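Call for Participants: Teleoperation Practice Guideline, Second Review Round
Posted Friday, November 11, 2022

The Pavar working group on manipulation practice is recruiting participants for the second review round of its guideline for tabletop teleoperation. The draft covers work in which a person drives a single robot arm through short household tasks and the recorded motion is kept for later use. The first round dealt with workspace layout and emergency stops. The second deals with operator conduct, object handling and record keeping.

We need six people in two roles, operator and reviewer. Both roles are paid by the session. Applicants may apply for both but will be assigned to one. A person who has operated the arm will not review records from the same task set.

Site and equipment

Sessions are held at the Tolau laboratory. The table carries toy kitchen items: dishes, a colander, pieces of toy fruit, a ketchup bottle and similar objects. The tasks are pick, place and transfer. The arm carries a two-finger gripper, and clause 4 of the draft sets the rules for where the open fingers may wait between grasps.

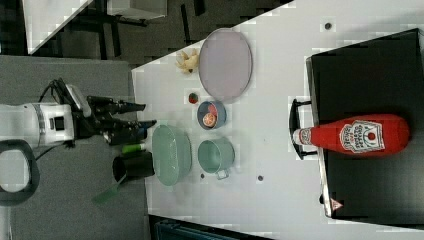 Clause 4 is the part of the draft most in need of outside comment. It requires the operator to stop with the fingers open and clear of all objects before a new task is announced, and to hold that pose until the session lead confirms the start. Operators in the first round found the hold too long. Reviewers found it too short to separate one task from the next in the record. The group has not settled the matter and wants data from people who had no part in writing the clause.

Clause 5 covers soft objects. A fabric item gives way under the fingers and can look secure in the record when it is not. The draft asks the operator to close in two steps, with a pause between them, and to lift only after checking the wrist view. It also sets the form in which a failed grasp is logged. A regrasp is a new entry, even when the object has not left the table. Operators are expected to say "regrasp" aloud at the time -- a note added after the session is not accepted.

Clause 6 covers orientation. Objects may be carried sideways or inverted unless the task sheet states otherwise. The reviewer marks orientation from the wrist view at the moment of lift and again at the moment of release, using the printed label where there is one. Both marks are made without reference to the task sheet.

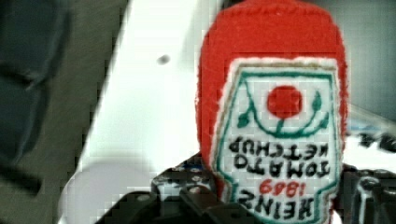

WHO CAN APPLY

Operators
- Age 18 or over, with normal or corrected vision
- Able to work seated at a control station for 90 minutes with one break
- No earlier experience with robot arms is needed; applicants who have it should give the type of arm and the type of controller
- Willing to have hand motion and voice recorded

Reviewers
- Experience in marking video, test records or inspection reports against a written standard
- Able to read technical English at the level of the draft
- No current paid work for Kaczorowski or Domon, both of which supply parts to the laboratory

What the work involves

Operators attend one training session and then the recorded sessions. Training covers the stop button, the speed limits, the spoken commands and the task sheet. Operators must pass a short practical check before recording starts. The check may be taken twice.

Recorded sessions follow a fixed order. The session lead resets the table to the layout sheet, reads the task aloud and confirms the start. The operator carries out the task and says "done" when the fingers are open and clear. Transfers above another object, such as carrying a bottle over an appliance, are made at the reduced speed in clause 7, and the load is not released until the arm has come to rest. 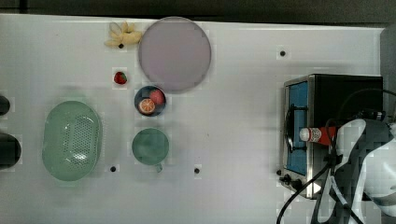 Release height is left to the operator's judgment in the present draft. Reviewers will be asked whether the records support a fixed limit. Comments on this point may be of any length and will be attached to the report in full.

Reviewers work from the recordings, on site or remotely. The full set holds 732 records, and each reviewer is assigned 200 of them. Marking is done alone. Disagreements between reviewers are reported as they stand -- the group does not ask for marks to be changed.

Records and consent

Voice recordings are used only to time the spoken commands and are deleted when the report is issued. Motion and video records are kept under a participant number. Participants may withdraw at any point before the report is issued, and are paid for all sessions attended.

How to apply

Send a one-page statement to Elisa Vitale, recruitment contact, at the Tolau laboratory. State the role you prefer, the weekdays you are free and any relevant experience. Reviewer applicants should attach one sample of past work with client details removed. Questions on the text of the draft go to Oğuzhan Bayram, who edits clauses 4 to 7. Questions on consent and data go to Tülin Yurt.

Applications close at the end of November. Applicants will receive a reply whether or not they are selected.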